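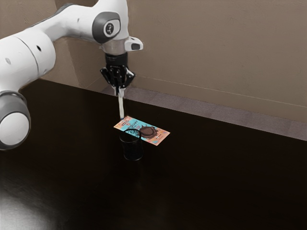 Home Products Cells Support FAQ Contact
Print this page E-mail this page

Tabletop cell: setting up and looking after the simulated twin
July 2018, by Etelka Kelemen, Clastinby support desk

Do I need the twin at all?
Perhaps less than the brochure suggests. It is good for checking reach, approach angle and the order of moves before you tie up the real arm. It is poor at telling you how hard to grip. We have met buyers who were promised that it would replace commissioning. We wouldn't plan on that.

How long does setup take?
Plutska, who wrote the software, quote an afternoon. Osaze Yusuf has done more of these than anyone here and allows two days, most of the second going on the tool offset.

What should be on the table at the start?
As little as you can manage. We use a flat printed card and a black mesh cup with a marker in it. Run the arm to its start pose with the fingers open and well above the surface, and save that pose before you touch anything else.
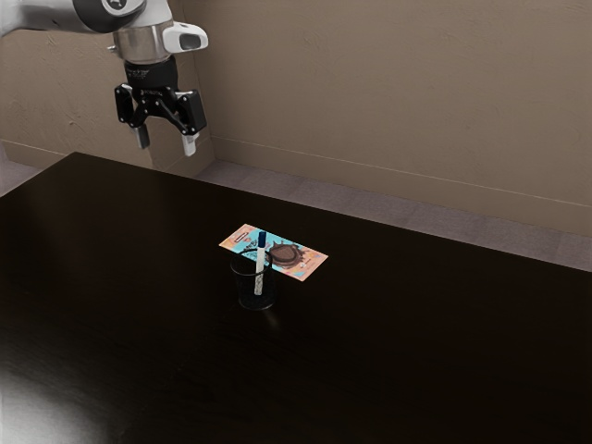 Start pose: gripper open and clear of the table, card lying behind the cup.

My fingertips stop short of the object, or go through it. Is the arm model wrong?
Rarely. Check the tool length first. The default file carries the figure for the old fingers, and an update will put it back without a word. Type in your own, save, restart, and look again – the number on screen is not always the number in use.

The update notes say contact handling is "greatly improved". Is it?
We ran 500 cycles before the April update and 500 after. Dropped parts went from 14 to 14. Thin cards still gave the most trouble. Make of that what you like, but keep a copy of your old settings. 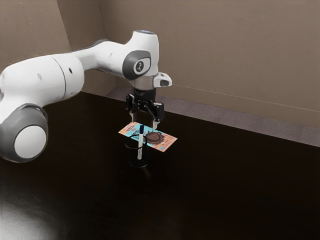

How often should the twin be checked against the real arm?
After every finger change, after any knock, and otherwise every 300 hours of running. Drive both to the same three taught points and write down the difference. If it has grown since the last check, look at the mounting bolts on the real arm before you start altering the model.

Can I trust the wear counter?
It counts closings and nothing else. Duangjai Phetsri had one that read 3,381 on a gripper with badly worn pads and a good deal of play in one finger. Take the pads off and look at them.

Is the Brernutum service plan worth paying for?
If you have someone who can follow a checklist, we doubt it. The plan covers a yearly visit and telephone help – parts are extra, and so is travel. Ask for the exclusions in writing.

Who do I ring when it stops?
Clastinby support for the twin, Tiedemann for the arm and controller. Have the software version and the last error line ready.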